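Unit 8: Learning from demonstration, and what a demonstration is worth

Handout to go with the lecture. Bring it to the lab in March, because the worksheet refers back to it.

What we mean by a demonstration

There are two common ways to show an arm a task. In the first you take hold of the arm and move it yourself, with the motors made slack enough to let you. This is usually called kinesthetic teaching. In the second you stay off the arm and drive it from somewhere else, with a pair of smaller leader arms, a headset and hand controllers, or (in old labs) a joystick that everyone hates. This is teleoperation. Either way the computer writes down joint positions and camera images many times a second, and a program is later fitted to the recording so that it produces similar motions when it gets similar images.

The sales version of this is that anyone can teach a robot by showing it what to do. I want you to be slow to believe that. A person who shows another person how to set a table passes along a good deal more than a path through space. The learner already knows what a plate is for, that cups break, and that the teacher scratching her nose halfway through was no part of the lesson. The program has none of this. If the operator pauses before each grasp to check a screen, the pause goes into the data along with everything else, and we have seen trained arms pause in just the same spot.

Hand guiding or remote control?

Hand guiding feels natural and needs no extra hardware. Its weak point is that your hands and arms show up in the camera images. They will be absent when the robot runs by itself, so the images it was trained on and the images it works from are different in a way that matters. People get around this by replaying the recorded motion with nobody nearby and filming the replay. That works if every object goes back exactly where it was, and you should ask how carefully this was done. Guiding two arms at once is also hard work for one person.

Remote control keeps the operator out of view. You pay for it in feel. Most cheap setups send no force back, so the operator learns to judge a grip by eye. A soft package gets squeezed too hard and the recording counts as a success all the same.

A grasp under the overhead camera

Picking things up and putting them on a tray is the usual first task, and it is the one you will see in most papers. It looks modest. Consider what has to be decided even so: which object, which arm, where to close the fingers, and when the job counts as done.

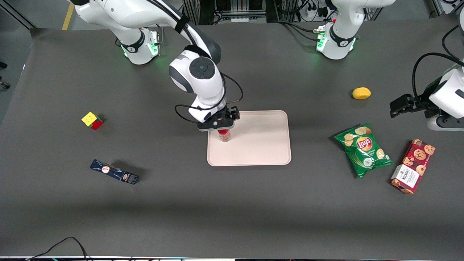 Aiguo Yin
Lecturer, Robot Learning and Evaluation

Look at the red can first. The right gripper has its fingers on it while it stands on the tray, and the gripper housing hides part of the top. From this one view you can't tell whether the can is being set down or is about to be lifted. A program that sees only a single image is in the same position as you are. It needs some history, or a written instruction, or another camera, and when a paper leaves out which of these was used, you should wonder why.

Then look at what remains on the table. The chip bag is crinkled foil, and no two recordings will have it in quite the same shape. The cookie box and the navy box are both lying at an angle, so a straight approach from the base will not line up with their sides. The yellow thing could be a lemon or a potato, and I don't much care which, but if the instruction says "lemon" then somebody had better care. The Rubik's cube is the easy one: rigid, square, and popular with people who make videos.

The left gripper is open and holds nothing. In a two-armed recording the idle arm is recorded too. Whether the operator was holding it still on purpose or had simply forgotten about it can't be read from the data, and the program will copy either one.

How many demonstrations are enough?

Take a case we will use all term. The Wemari set, put together by Meifang Ren for our lab course, holds 1,144 recordings of tabletop pick and place. Students hear the number and relax. Now sort them. Only 2 operators made them. Every recording was made on the same table under the same lamps. What you have, then, is a great many samples of two people's habits in one room.

The trained program was run 24 times with the objects in familiar places and did well. We moved the tray a hand's width and did it again, and it reached for where the tray used to be. I would not call that learning a task. More recordings of the same kind would have raised the first score and left the second where it was.

Corrections help more than volume. Let the program run, have the operator take over when it starts to go wrong, and record the rescue. This gives you data from the bad spots, which a careful operator never visits on his own. It is also tedious, and it is hard to advertise.

Questions to bring to any demo

Who was driving? A video of a teleoperated arm and a video of one running by itself can look the same, and captions are often vague.

Who put the objects back between runs, and did they use marks on the table?

How many attempts were thrown out, and who decided?

Was the tray moved? The lamp? Was anything new put on the table?

Before the lab

Read the Drutgate notes, sections 2 and 8. Skip the part on reward design.

Record a few grasps of your own with a partner driving and you watching. Write down every hesitation you see. Afterward, compare your list with the joint log, and mark the ones you would cut. Be ready to defend the cuts, as your partner may think some of those hesitations were doing useful work.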